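## Pressing seams and caring for the iron

Learners in the Relluvholm sewing room are asked to press each seam before crossing it with another. A seam that has been pressed flat will sit correctly at the join, and the finished garment will need far less attention at the end.

**Cotton and linen.** Press on the wrong side first, with steam, then open the seam allowance with the tip of the iron. Lift the iron and set it down again; sliding it along will stretch any edge cut on the bias.

**Wool.** Use a damp cloth between the iron and the fabric. Hold for a few seconds, remove the cloth and leave the piece flat until it has cooled.

**Synthetics.** Test a scrap from the same length. Shine marks on polyester cannot be removed.

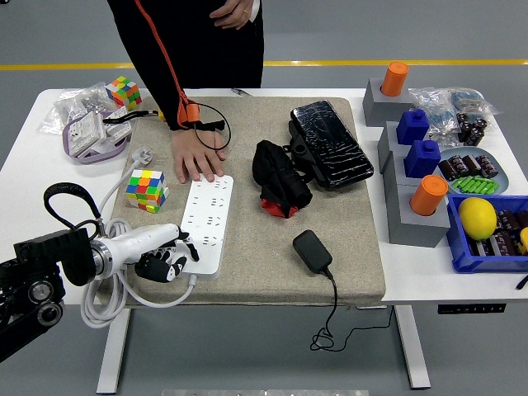
**Darts and curves.** Waist darts are pressed towards the centre, bust darts downwards. Curved seams should be clipped first and pressed over a tailor's ham - a tightly rolled towel will serve at home.

**Interfacing.** Fusible interfacing is cut 3 mm smaller than the pattern piece on all sides. Begin at the middle and work outwards, overlapping each placement of the iron. Allow 30 minutes before handling the piece again.

**Cleaning the soleplate.** Unplug the iron and let it cool. Wipe with a cloth wrung out in water and a little white vinegar. Empty the tank after every session and store the iron upright.

Requests for the loan of a ham or sleeve board should be addressed to Rania Mansour before the end of October.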